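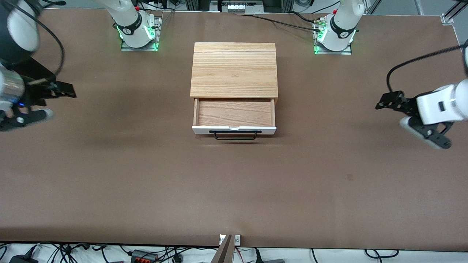 Figure 1. Small single-drawer wooden chest with a white drawer front and black bar handle, drawer partly open.

Seasonal Sticking of Wooden Drawers: Effect of Side Clearance and Surface Finish
Project report, Furniture and Materials, second year
Tanko Isah, Asabe Ezeani, Ekene Iyamu
Supervisor: Joonas Riihimäki
Submitted January 12, 2022

1. Background

Wood takes up moisture from the air and gives it back when the air dries. The resulting change in size is small along the grain and much larger across it. A drawer side that fits its opening in winter may bind in summer, when indoor humidity is higher. Makers deal with this by leaving a gap above the drawer side, by choosing a stable species, or by sealing the surface to slow the exchange of moisture.

The workshop at Koltwood, where two of us had summer placements, receives most of its complaints about stuck drawers in July. The usual repair is to plane the top edge of the side and rub it with wax. The amount removed is left to the judgment of the person doing the repair. We wanted to find out how much clearance is needed for a shallow drawer, and whether finishing the sides allows a tighter fit.

2. Materials

All test pieces were cut from kiln-dried pine boards supplied by Koltwood. Boards with visible knots or sloping grain were set aside. We made 15 drawer boxes, divided into three groups of 5:

Group A: sides left bare
Group B: sides sealed with shellac on all faces
Group C: sides rubbed with paste wax on the running edges only

The drawers ran in a plain wooden opening without metal slides. Sides and runners were sanded to the same grit before finishing. End grain was sealed in Group B only. This turned out to matter, as discussed in Section 5.

3. Method

The boxes were stored in the dry room until their weight stopped changing between readings. They were then moved to the humid cabinet. Side height was measured with calipers at three marked points, front, middle and back, and the mean was recorded. Weight was taken at the same time.

Pulling force was measured with a spring scale hooked to the center of the drawer front. Each drawer carried a load of 600 g, spread evenly over the bottom. The scale was pulled by hand at as steady a rate as possible, and the peak reading was noted. Pulls in which the drawer visibly twisted in the opening were discarded and repeated. Ekene Iyamu did all the pulling, to avoid differences between operators.

Clearance was adjusted with card shims placed under the runners. We started with the loosest fit and added shims until the drawer could no longer be opened smoothly.

4. Results

Side height increased in all three groups after the move to the humid cabinet. Groups A and C swelled at a similar rate. Group B swelled more slowly, and the difference was clearest in the early readings. By the end of the test Group B had nearly caught up with the others.

Waxed drawers needed the least force at every clearance. Bare drawers ran well in the dry condition but became jerky once humid, with the scale reading rising and dropping during a single pull. Shellac gave mixed results. The drawers moved freely at the loose settings, but at the tightest setting the finish on two of them grabbed against the runner and left a mark.

5. Discussion

The shellac delayed swelling but did not prevent it. A sealed drawer may pass through a short humid spell without trouble and still stick after a long one. Wax on the edges had no measurable effect on swelling – its benefit was entirely in the friction. Combining the two treatments would be the obvious next step, but we did not have enough matched boards.

Because the end grain was sealed only in Group B, the slower swelling cannot be credited to the face coating alone. Groups A and C should have had sealed ends as well.

The main source of error is the pull by hand. A weight and pulley would give a more even rate. The humidity in the cabinet also dropped each time the door was opened, and we did not log how long it took to recover.

6. Recommendations for the workshop

Wax the running edges of all drawers without metal slides, including new ones. Take the clearance from the width of the side board and the season in which the drawer is fitted. A drawer fitted in dry winter air needs the larger gap. Shellac should be kept off the running edges.

Acknowledgments

We thank Tanko Okonkwo for cutting the runners and for the loan of the calipers.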